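31 Oct 2018
Boonsong Srithong

Nasal saline rinsing is the washing of the nasal passages with salt water, delivered from a squeeze bottle, a pot or a powered pump. It is used to clear mucus and crusts, and may be advised after sinus surgery. The fluid enters one nostril and leaves by the other, with the head tilted over a basin.

The Nitar bottle, made at Boltbridge by the firm Masier, is a squeeze type with a soft wall and a domed cap. A tube runs from the cap to the base so that the bottle can be used upright. A valve in the cap limits the return of used fluid. The cap is sold in seven sizes.
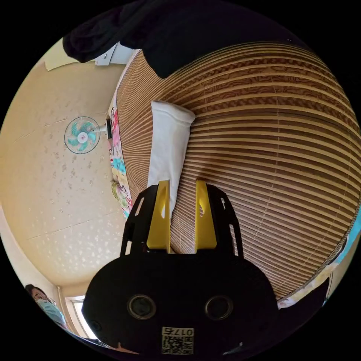
Why is salt added to the water?
Plain water stings the lining of the nose and makes it swell. A solution close to the salt level of the body passes over it with little discomfort.

Tap water should be boiled and cooled before use, or replaced with distilled or sterile water. The bottle is washed after each rinse and left open to dry.

A trial at the Montecinos clinic followed 168 adults who used the Nitar bottle daily, beginning in May. Of 788 faults noted in their diaries, most concerned leakage at the cap thread. The thread was later made deeper. Older caps do not fit the revised bottle.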